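Community kitchen on Awasthi Street reopens after a long winter

Apr 4, 2025

Anyone who has walked down Awasthi Street this week may have caught the smell of onions frying again, and for a good many people in Rilov that was all the announcement they needed. The community kitchen, closed since the pipes burst in the cold snap, opened its doors on Tuesday morning to a line that reached the bakery and (so we are told) a little way past it.

The repairs took longer than anyone hoped. The old floor had to come up, the wiring needed replacing, and the walls in the prep room were redone while the plumbers were in the building anyway. Neighbors raised $2207 toward the work, a little over the $2000 they had set out to find, mostly through bake sales and one very lively quiz night at the Brultar Hall.
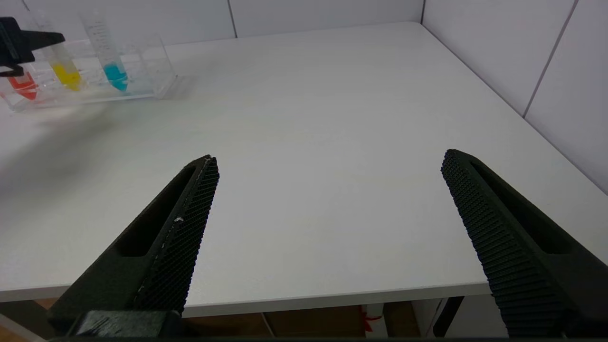
White tile and a white tabletop at the corner of the room.

Somkiat Prasertsri, who has run the Thai cooking class here for 21 years, was back at the stove on opening day with a big pot of rice soup and hardly a minute to sit down. "I cooked at home all winter and it was too quiet," he told us, ladle in hand. "You make soup for one person, you eat soup for a week. I missed the noise, I missed people telling me it needs more salt." His class returns next week in its usual evening slot, and he is hoping to add a second one for teenagers if enough of them sign up.

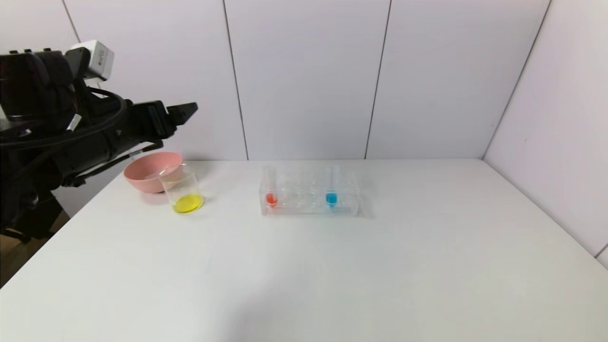 The shared lunch will run on weekdays from noon, as it did before, and there is still no charge, though a dish or a bag of vegetables is always welcome. Lidumance, the grocery on the corner, has promised bread through July. Parents with little ones should know that the side entrance is the easier way in with a stroller, and that the front step is still waiting for its new handrail.

To sign up for a class, stop by the front desk during lunch hours. Places are limited to two per household for now.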